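ホーム 講座一覧 配布資料 お問い合わせ

2024年6月 文・アノン・ルアンリット(Anong Ruangrit)

縫いもの講座 第2回ノート 椅子の座面クッションにパイピングを入れる

前回の宿題、箱型クッションの型紙はできましたか。今回はいよいよ縁にパイピングを入れます。私、この作業が大好きなんです。ひもを一本くるんで縫い込むだけで、急に「お店の椅子」みたいな顔になるんですよ!

まずバイアステープから。布目に対して45度で裁ちます。幅は、ひもの周囲の長さに縫い代を左右1.5センチずつ足した寸法。まっすぐ裁つと角で突っ張るので、布がもったいなくても斜めでお願いします。つなぐときは中表で直角に重ね、斜めに縫って、縫い代は割っておくこと。 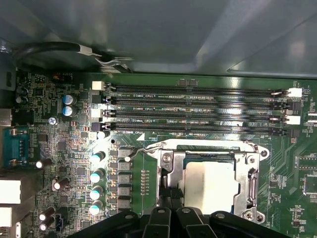 ひもは先に水に通したほうがいいですか?

綿のひもなら、布と一緒に水通しして、よく乾かしてから使います。綿は洗うと縮むものが多く、そのまま縫い込むと最初の洗濯で縁が波打つことがあります。ポリエステルのひもならそのままで大丈夫。

さて、くるみ方です。テープの真ん中にひもを置いて二つ折り、ファスナー押さえに替えて、ひもの際から2ミリ離して仮に縫います。ここでぴったり縫うと、本縫いのときにこの糸が表に出てしまうんですね。去年の12月、ドロドベルグの教室でサミラさん(Samira Masri)の六脚分が全部そうなって、みんなでリッパー片手にお茶を飲みながらほどきました。あれはあれで楽しかったけど……。

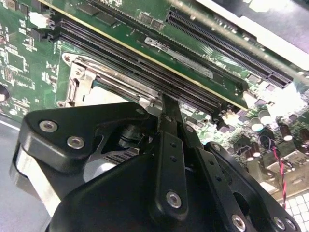

次は表布への待ち針です。パイピングの裁ち端と表布の裁ち端をそろえ、後ろ側の辺の中央から留めはじめます。縫い代の幅がふらつくと、出来上がりの線もふらつきます。目指すのは、写真の緑の板の下側に走っている金色の細い縁、あのくらいすっと通った線です。角の手前では縫い代だけに切り込みを三か所、ひもを縫った糸までは切らないで。

縫い終わりは、テープを3センチ余らせて止めます。中のひもだけを突き合わせで切り、余ったテープの端を1センチ内側に折って、縫い始めをくるむ。文字にするとややこしいので、次回、手元でゆっくりやりますね。

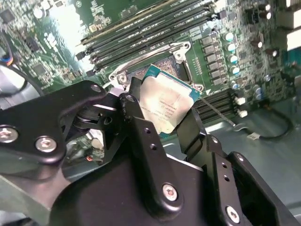

角は指先の仕事です。針を下ろしたまま押さえを上げ、布を回して、パイピングを立て直してからまた押さえを下ろす。このとき布をわしづかみにすると、せっかくそろえた端がずれます。写真の黒い二本の指がチップを両側から挟んでいるでしょう、あんなふうに縁だけを二本の指でつまんで、面には触らない感じで。角の前後2センチは、はずみ車を手で回しても構いません。

底布を合わせるのは側面がぐるりと付いてから。ファスナーは開けておかないと表に返せません(私は二度やりました)。縫い代の角を斜めに落とし、返したら目打ちで角をそっと押し出します。

次回の持ち物:
裁ったバイアステープ、太さ5ミリのひも、ファスナー押さえ、待ち針多め、チャコペン。ひもを買い忘れた方はプラヴェシュさん(Pravesh Nkosi)に前日までに連絡してください。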